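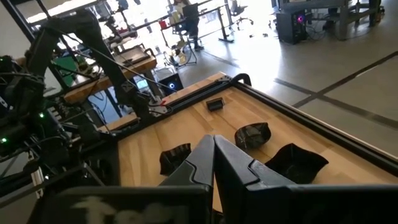
Wrist camera view on the pot-sorting bench, fingers closed.

Wurkness 2 review: a planning and control stack for two-arm benches

We moved our two-arm bench over to Wurkness 2 in March and have used it every working day through June. Before that we ran our own mix of scripts on top of an older planner, which worked but had grown to the point where only one of us could change it safely. This review covers the software only. The arms are the same ones we had before, and so is the table.

The job is sorting and stacking small black plant pots. We do development work for Sikisley, a nursery supplier, and the task they care about is taking a mixed pile of soft pots and putting them into trays by shape. It is a harder job than it sounds. The pots are black, shiny on the inside, thin enough to crumple, and they get picked up by black fingers. Depth cameras do badly on them. A pot that has been squashed a few times no longer matches any model you have of it.

Installation

Setup took two days. The installer itself finished over lunch, and the rest of the time went on calibration and on describing our bench. Wurkness wants a full model of everything fixed inside the arms' reach, including the table frame. We had the frame in CAD already. The corner brackets were missing from our drawing and we had to measure them by hand, and I would not skip that, as our first planned paths went closer to a back corner than I liked.

Cables are the weak point here. You can add them as soft zones, which the planner tries to stay out of but is allowed to cross at a cost. Ours loop up well above the arm and the soft zones had to be made quite large. With the default size, the planner would happily bring one elbow through the space where the other arm's cable hangs. The manual gives this a single paragraph.

Camera-to-wrist calibration is much better than what we had. You put the board down, press start, and the arm moves through its poses without help. We repeated it five times and the results agreed closely enough that I stopped checking.

Perception

The detector that comes in the box is called Brilholm. It is sold as a separate module but the bundle price is only a little higher, and I would get the bundle. Out of the box it found upright square pots reliably and missed most of the crumpled ones. It gave up completely on pots lying inside other pots.

Retraining is done from the same window you use for everything else. We labeled 500 images from the overhead and wrist cameras, which took most of a week, and trained overnight on our own machine. After that it was good. I then ran a fixed test of 1568 pick attempts spread over three weeks, with the pots thrown down by hand before each run. It missed the pick on 136 of them. Our old scripts were never tested that carefully, so I can't give a fair comparison, but I was spending far more time standing next to the bench back then.

Most of the misses had one of two causes. The first is reflections inside the pot, where a bright streak gets read as a rim and the fingers close on nothing.

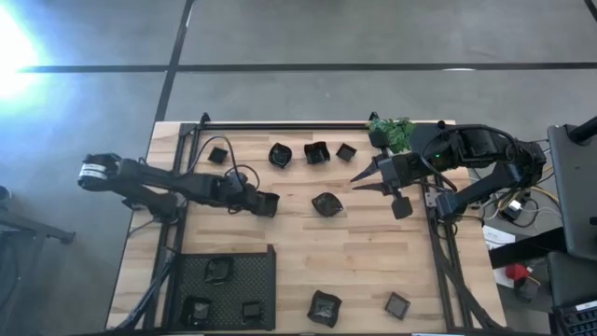 The second is pots that end up too near each other or too near an arm. The planner needs some clear space to come down with both fingers open, and when it can't find any it tries a shallow angle from the side. With rigid parts that would be fine. With soft pots the lower finger tends to push the wall in before it gets a grip. You can turn the side approach off for a given object class, and in that case the arm leaves the pot and returns to it after the others have been cleared. I turned it off for everything except trays and the miss rate dropped in the last week of the test.

There is a setting that lets one arm nudge a pot toward the other. It is marked as a preview feature. It did what it said on square pots and sent round ones wandering, so we leave it disabled.

Two-arm planning

This is the reason to buy it. Wurkness plans both arms together and keeps replanning as they move. With our old setup each arm had its own half of the table and a strip in the middle that only one could enter at a time. Now both arms can work the middle together, and the waiting has mostly gone away. The motions look a little odd at first, with one arm pulling back early to make room for something the other hasn't started yet. You get used to it.

Replanning is quick enough for us. It slows down when the scene gets crowded, and with a full tray plus a lot of loose pots I have seen a clear pause before each move. The pause is longer if you leave the tray as a detailed mesh. Replace a perforated tray with a plain box in the scene model. All those little holes do nothing for the planner except keep it busy.

Force control is adequate. You set a closing force per object class and it holds to it. I would like to see it ramp down once contact is made, as our old scripts did, because thin pots keep folding if you hold the same force. We wrote a small plug-in for this. The plug-in interface is Python, the examples run as printed, and writing ours took an afternoon.

Tools and logs

The log viewer is the part I use most. It lines up both wrist views, the overhead view, the planned path and the joint readings on one timeline, and you can step through a failed pick one camera image at a time. Searching is poor. You can filter by date and by result, and that is all. I want to be able to ask for every failed pick with the left arm on a crumpled pot, and for now I export the table and do it in a spreadsheet.

Logs are large. Plan for a second drive, and set the automatic cleanup before you start, because it is off by default.

The simulator is fine for checking reach and collisions. It can't do soft objects in any useful way. Pots in the simulator act like little steel boxes, so don't tune your grip there.

Two crashes in four months, both while editing the scene with the arms live. The arms stopped where they were both times, and the restart asked for a fresh homing before it would do anything. I have no complaint about how that was handled – though losing twenty minutes of scene edits the second time was annoying. Save often.

Support and price

Support answers by email, usually the next morning. The answers are from people who know the code. The license is yearly and per bench, with a cheaper tier for one arm that leaves out joint planning. I would not bother with the cheaper tier. For a single arm we also tried Vaughan for a month last year, and for that kind of work it does the same job with less setup and a better search in its logs. It has no way to plan two arms together, so it was out for this bench.

What I would change

Better handling of cables, a real search in the log viewer, autosave in the scene editor, and a force ramp that doesn't need a plug-in. The next release is supposed to have the autosave.

We have renewed for another year. If you have two arms sharing one table and parts that don't hold their shape, it is worth the two days of setup. If your parts are rigid and your arms can stay on their own sides, you are paying for something you won't use much.

Score: 4 out of 5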